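**11월, 카르스카 통신**

# 찜기에서 접시까지, 로봇의 부엌일은 어디까지 왔나

식품 설비 회사 리스툼(Ristum)이 부엌일을 맡을 로봇 팔의 시험 내용을 화요일에 공개하였다. 시험은 카르스카(Carska)에 있는 회사 작업실에서 진행되고 있다. 과제의 이름은 '템바(Temba)'이며, 내용은 단순하다. 대나무 찜기 안에 있는 작은 음식 모양의 물건을 집어서 옆에 있는 접시로 옮기는 일이다.

사람에게는 젓가락만 있으면 금방 끝나는 일이다. 그러나 회사의 설명에 의하면 이 동작에는 로봇이 아직 어려워하는 부분이 여러 가지 들어 있다. 찜기는 테두리가 높아서 손가락이 비스듬히 들어가면 부딪힐 수 있다. 물건은 작고 표면에 윤기가 있으며, 너무 세게 쥐면 모양이 상하고 너무 약하게 쥐면 떨어진다.

시험용 작업대에는 갈색 종이를 깔고 파란 테이프로 칸을 나누었다. 찜기와 접시를 다른 칸으로 옮겨 놓고 같은 동작을 다시 시키면, 로봇이 위치를 외운 것인지 보고 판단한 것인지를 비교할 수 있다고 한다. 집게의 손가락은 두 개이다. 사람의 손과 비교하면 매우 단순한 모양이지만, 회사는 고장이 적고 씻기 쉬운 구조를 먼저 선택하였다고 밝혔다.

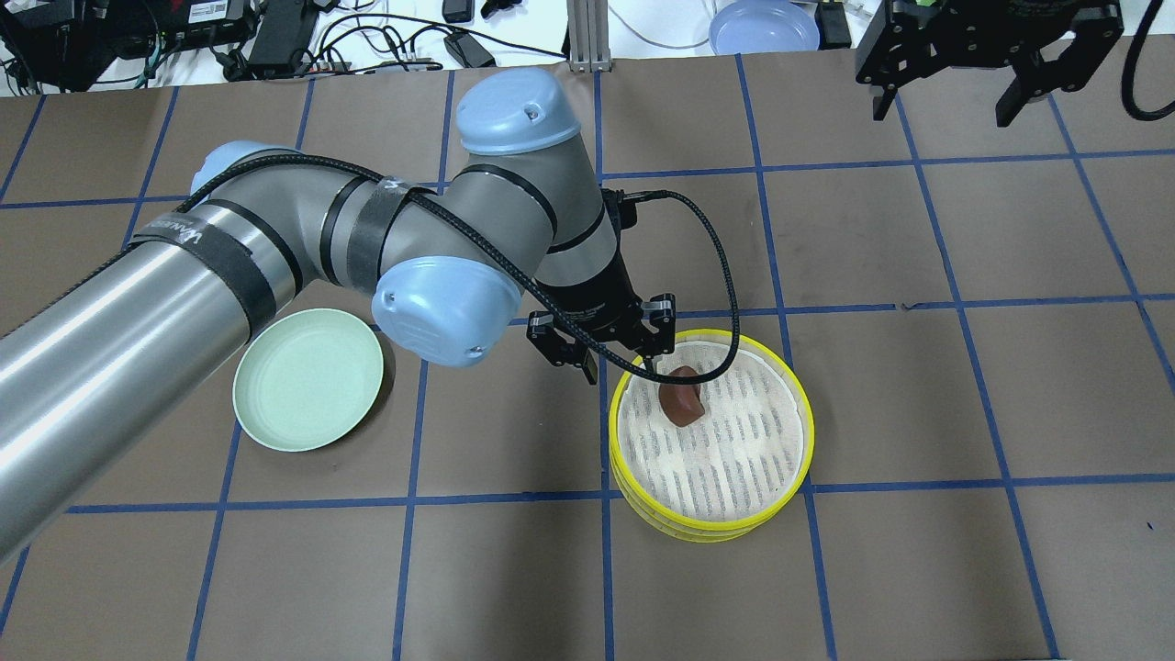 ## 1532번의 시도

리스툼은 지금까지 템바 과제를 1532번 실시하였다. 전체 성공률은 아직 공개하지 않았다. 다만 접시의 위치를 바꾸지 않은 경우와 바꾼 경우의 차이가 컸다는 점은 인정하였다. 위치가 그대로일 때에는 동작이 안정되어 있지만, 접시를 두 칸 이상 옮기면 집게가 찜기 위에서 오래 멈추는 일이 많아졌다고 한다.

실패의 종류도 일부 소개되었다. 가장 많은 것은 집는 순간에 물건이 옆으로 밀리는 경우이다. 그 다음은 찜기 바닥에 까는 깔개가 같이 들려 올라오는 경우이다. 개발 담당 부서는 깔개의 문제를 처음에 가볍게 생각하였으나, 현재는 이것을 따로 나누어 연습시키고 있다고 설명하였다.

속도 역시 남은 숙제이다. 물건 한 개를 찜기에서 접시로 옮기는 데 9초가 걸린다. 가정에서는 기다릴 수 있는 시간일지도 모르지만, 점심 시간의 식당에서는 그렇지 않다. 시험을 참관한 급식 업체 레르넬(Lernell)은 같은 일을 사람이 하면 2초로 충분하다고 말하였다.

## 현장의 의견

레르넬은 카르스카와 주변 지역에서 식당 7곳을 운영하고 있으며, 만두와 찐빵을 아침부터 내놓는다. 이 회사는 로봇을 바로 들여놓을 계획은 없다고 밝혔다. 찜기에서 김이 올라올 때 카메라가 물건을 잘 볼 수 있는지, 그리고 기름이 묻은 집게를 누가 언제 닦을지에 대한 대답을 먼저 듣고 싶다는 입장이다.

그래도 관심이 없는 것은 아니다. 레르넬의 식당에서는 뜨거운 찜기 옆에 오래 서 있는 일을 맡을 사람을 구하기가 해마다 어려워지고 있다. 회사는 손님이 적은 오후 시간에 접시에 담는 일만 기계에 맡기는 방법이라면 검토할 수 있다고 하였다. 찜기를 쌓고 내리는 일, 반죽을 빚는 일은 당분간 사람의 일로 남는다.

리스툼의 대답도 조심스러웠다. 현재의 시험은 실제 주방의 조건과 거리가 있으며, 증기가 있는 환경의 시험은 아직 시작하지 않았다는 것이다. 회사는 물건을 집는 힘을 더 세밀하게 조절하는 것이 먼저라고 보고 있다.

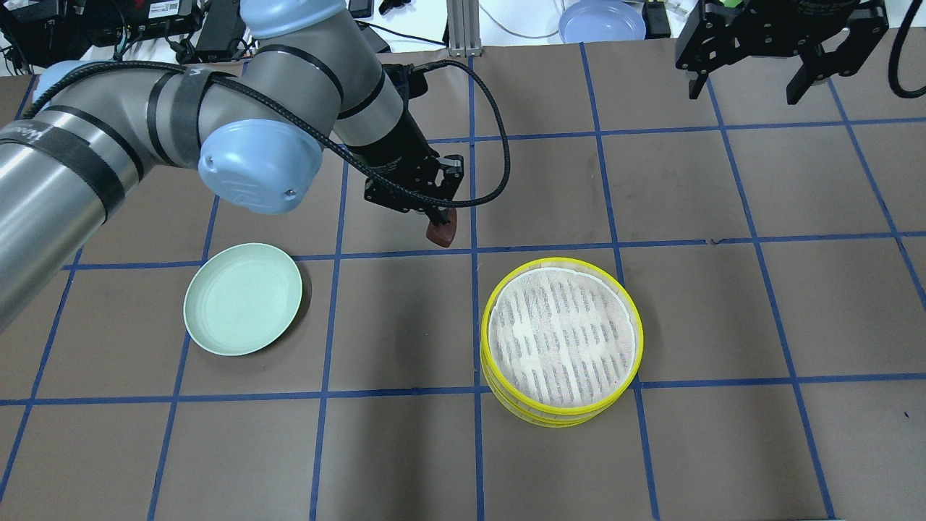
*두 손가락 집게가 적갈색 물건을 잡고 작업대 위에 떠 있다. 왼쪽은 연한 민트색 접시, 오른쪽은 노란 테두리의 대나무 찜기.*

다음 단계에서는 한 접시에 여러 개를 서로 붙지 않게 놓는 동작이 추가된다. 빨래 개기와 설거지 같은 다른 집안일에 대해서는, 같은 방식의 연습이 도움이 될지 아직 말할 수 없다고 회사는 답하였다. 가정용 제품의 판매 시기와 가격은 정해지지 않았다.

리스툼은 내년 봄에 템바 과제의 중간 결과를 발표할 예정이다. 레르넬은 그때 자기 식당에서 사용하는 찜기를 가져와 다시 참관하기로 하였다.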